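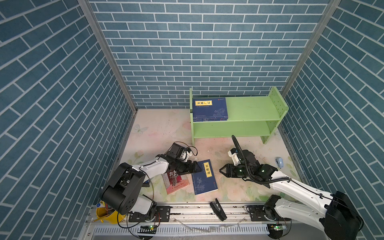

Has anyone hosted a giving circle salon at home?

hawthorne_annick
Posted 16 May 2026

Hi all, Annick Penner from the Hawthorne circle. I said yes to hosting our next salon in September and now I'm lying awake over it. We've got 40 members, our state rep has agreed to come talk about school lunch funding, and my living room is, well, a living room. We've always met on weeknights at the Taltent building, with the folding chairs and the terrible coffee. I want to try a weekend afternoon instead so the people with little kids can come. Is that crazy? How long do you let the speaker go? And do you ask for money on the day or leave it alone?

dthib
Not crazy at all! We switched to afternoons at Brumari and picked up a bunch of members who'd never made it to a thing before. I'd keep the talk short and let the questions run long, which is the part people come for anyway. Borrow chairs now, not the week before (ask me how I know).

L_Marchand
I'll disagree on the weekend. We tried it and lost half our regulars to soccer and cottages. Weeknights are dull but people show up. Also, check with the rep's office about the money question before you do anything. Ours wouldn't set foot in a room where there was a pledge card, and I think that was fair.

dthib
Laurier, your circle is all retirees, of course they like weeknights :)

L_Marchand
Half retirees. And they have grandchildren who play soccer.

pkekana
We did one at our place with 50 people and it was too many. The ones in the hallway couldn't hear and started their own party in the kitchen – a nice party, but the speaker noticed. I'd cap it.

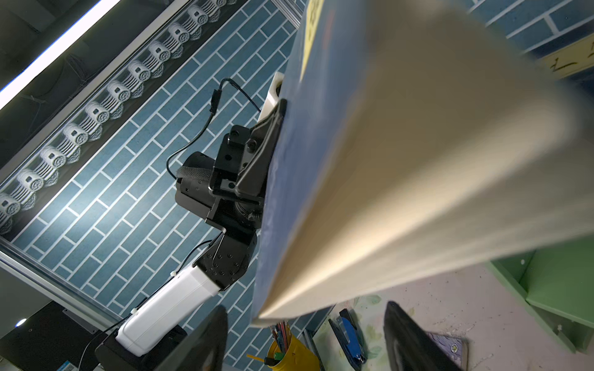

Anyway, what saved us was having one person collect written questions at the start and read them out. It kept the guy with the six-part question from taking over. Every group has one. Oh, and tell your neighbors about the parking!

hawthorne_annick
The parking!! Hadn't even thought of it. Pravesh, did you feed people?

pkekana
Fruit, cheese, and some little pastries from Flarkeck. Gone in no time.

dthib
Don't let anybody talk you into a hot lunch. The other Darlene (Doucette) did that and spent the whole talk at the stove.

darlene_d
I heard most of it through the door, thank you. And the soup was good.

hawthorne_annick
OK, so cold food, written questions, and no pledge cards until I've called the office. I'm sticking with the weekend though, sorry Laurier. Would 4 o'clock be too late to start?

L_Marchand
Make it earlier. People want to be home for supper.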